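The woman who runs the beginners' mahjong table at Clarkura has a rule: no one plays in the first hour. You sort tiles instead. I asked her if that wasn't a polite way of stalling.

"People say that," she said. "Then they sit down to a game and can't tell a seven from a nine."

Clarkura is a games room upstairs from a print shop in Vonddale, and the class costs $56 for the month. For that money I expected to be playing by the second cup of tea. Her method is to dump the tiles out, split them into suits, and put each suit in order, one through nine, in three rows of three. She says the grid sticks in the memory better than a long line does. I asked for evidence. "I've taught 159 people," she said, which I pointed out is a number and not evidence. She shrugged.

She starts with the characters, the suit most American beginners dread. The numeral is in black and the character under it is red, and only the numeral changes. "You're learning nine shapes. The first three are just strokes. Don't tell me that's hard." I told her six was hard. She let me have six.

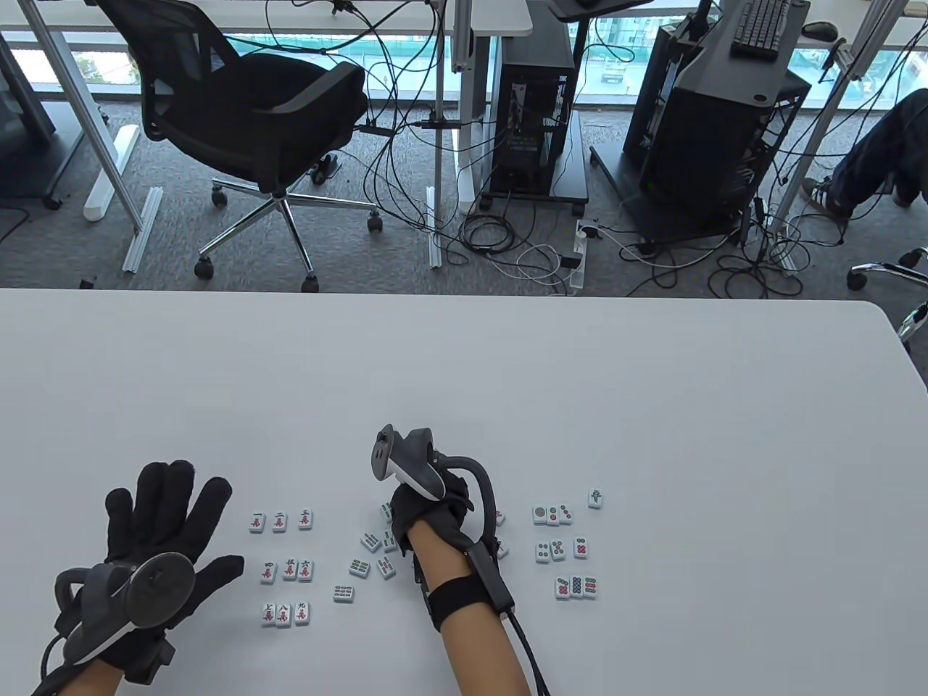 Characters in order at left, circles grouped at right, bamboo still to be straightened out.

Bamboo is where I'd have put my money on trouble, and she agreed, a little too quickly. "The sticks look the same whichever way you turn them, until you count. So everybody leaves bamboo for last and then rushes it." Circles she barely teaches. You count the dots.

Does any of it make a better player? She claims her sorters build their hands faster in the first month. A regular from the Broreck club, listening in from the next table, said he learned by losing for a whole winter and did fine. She didn't argue with him. She did say he still lines up his bamboo upside down.

I sorted the set four times before I left. I still had to stop and think at six.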